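About Us

Hi, and welcome to Prirkska! We're a small home-cooking school run out of a family dining room, and I'm Zsófia Farkas, the one who answers the emails (and burns the first batch of rice every November, ask anybody).

I started teaching people to cook and set a table with my friend Hipólito Sepúlveda, and we never moved to a real classroom. We like the round table too much. Everyone can reach the chopsticks and the kettle, and you can talk to the person across from you without shouting.
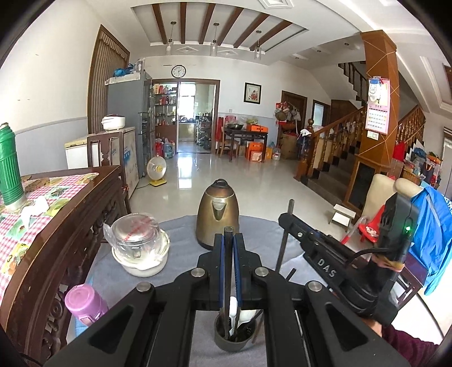
The round table, kettle and all.

Our classes have always been for nine people at most. We call the beginner course Grika, and it starts well before the stove – where the spoons live, how to pour tea for somebody older than you, what to put back when you're done. I love that first evening! People come in expecting knife skills and go home talking about thermos flasks.

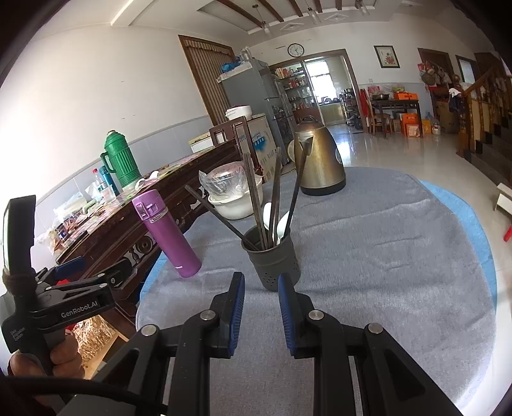
Do I need to bring my own utensils?
We have plenty of chopsticks and spoons for everybody, so just bring an apron and a container for leftovers.

The second course, Vamness, is all about family meals: soup, rice, two vegetables and the clearing up afterward. Hipólito teaches most of it, and he's very patient about chopsticks (I'm less patient, but I make better tea). We've had almost 300 people through both courses, and a fair few still drop by to eat.
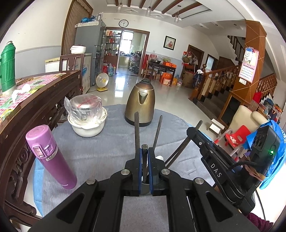
Come and See Us

We're at 129 Dissanayake Street, up the hill from the bus stop. Ring twice – the kitchen gets loud. If a course is full, send me a note anyway and I'll put you on the list for the next one.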